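From: Edgardo Maglaya
To: gripper-users list
Subject: Re: Red tips vs. the stock pads on flat parts

On the Felberg thread, Caron wrote:
> We tried the pointed tips on thin cases last month and went back to
> the stock pads. Too little contact area for us, and the part would
> turn in the fingers when the wrist rolled. Has anyone run them on
> both arms at once? Also curious what closing force you settled on,
> and whether the cable gets in the way when the arm reaches in low.

Yes, we have them on both arms now. Same yellow mounts as before, same gripper bodies, only the tips changed. I ran them against the stock pads in October on the flat parts we use for the handover test. We did 104 picks in total, half with each kind of tip. Force was set to 26 percent on the controller for all of them. I didn't try to tune it per part.

The pads dropped 5 parts. The red tips also dropped 5, so on that number there is nothing to choose between them. The difference is in where the drops happened. With the pads it was mostly at pickup, when the finger couldn't get under the edge of a part lying flat. With the tips the pickup was fine and the trouble came later, during the wrist roll, same as you saw.

What worked best for us was taking the part by its rim with the fingers nearly closed and keeping the other gripper wide open until it is needed. The right arm is doing that here with the black-rimmed tray, and the left is open over the next block.

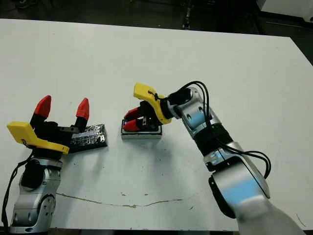 Cables and clearance

The cable on our arms loops out near the gripper and comes back down along the arm. It did not touch the table on any run, but if you mount a camera on the wrist I would check the loop first. We had to shorten ours by one clip when we tried the Zustlow camera, and then the wrist could not make its full turn. The camera is off again for now.

For reaching in low, I keep the gripper close to level and let it hold the part just above the table before moving sideways. Dragging wears the tips and it scuffs the top. The tabletop already had marks on it, so I can't say how much of that is ours.

Longer parts are the weak spot. If one end sticks out past the tips it wants to swing, and slowing the roll to 48 percent speed helped more than adding force did. 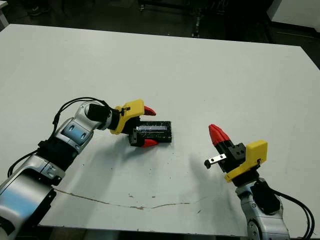
Left gripper holding the black part just off the table, right gripper closed.

I still have the log with the force readings if you want to compare against yours. It's the plain text export from the Dikutance controller, so you will need to split the columns yourself. Which firmware were you on when the parts turned? We updated between the first and second batch of pad runs and I would like to rule that out.

Edgardo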